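Best way to sort recycling and returns in a small shared office?

Posted by Dandon, 01/10/2021

We moved into one room in July, 46 square metres, and paper, cans and old batteries all end up in the same sack. The landlord has now charged us 80 for a mixed collection. Is it worth buying proper labelled bins?

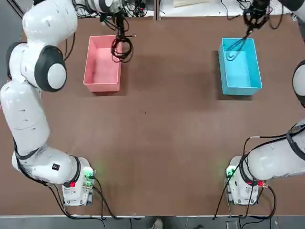

Our budget is small, 100 at most. I'd rather not buy a tall unit with lids, as people stop using those when their hands are full. Two open plastic bins on a brown table would do for paper and cans, but I don't know where the batteries should go. The council leaflet doesn't cover offices.

Trakimeo

Get open bins and use colour.
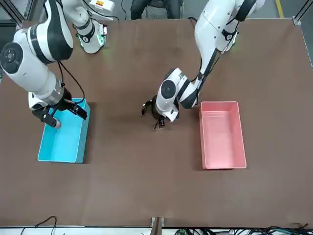 Lids are only needed for food waste. Keep that in the kitchen and empty it every evening. Batteries go in a small tub with tape over the ends – most supermarkets take them back.

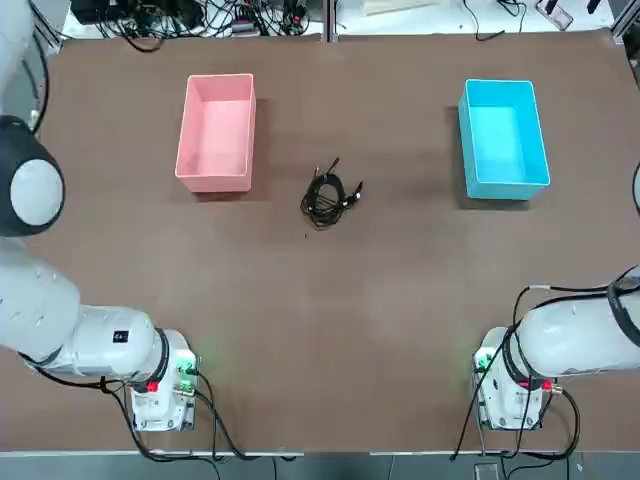 Also ask the landlord for the collection terms in writing. Ours allowed one free paper pick-up a month and we had never asked.

Eichhorn

just put a sign up

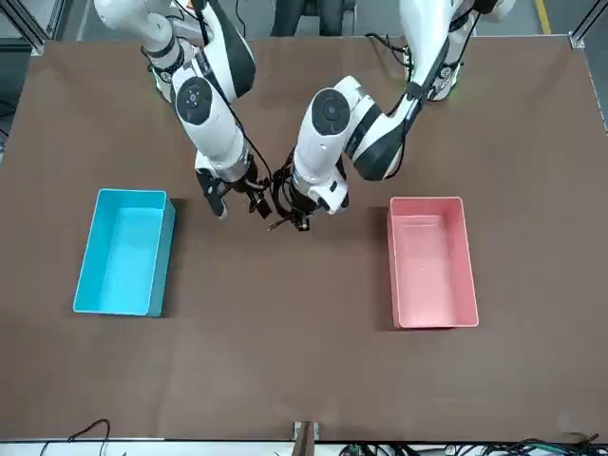
Rainer Hamann disagrees with the sign. Signs went up in his building twice and the sacks were still mixed a week later. What worked there was taking away the bins under the desks, so everyone had to walk to the same spot. He would start with that, as it costs nothing, and buy bins afterwards.

Related topics
Who pays for bulky waste in a rented office?
Can shredded paper be recycled?
Where to take old printer cartridges

We use cookies to improve this site. Accept | Settings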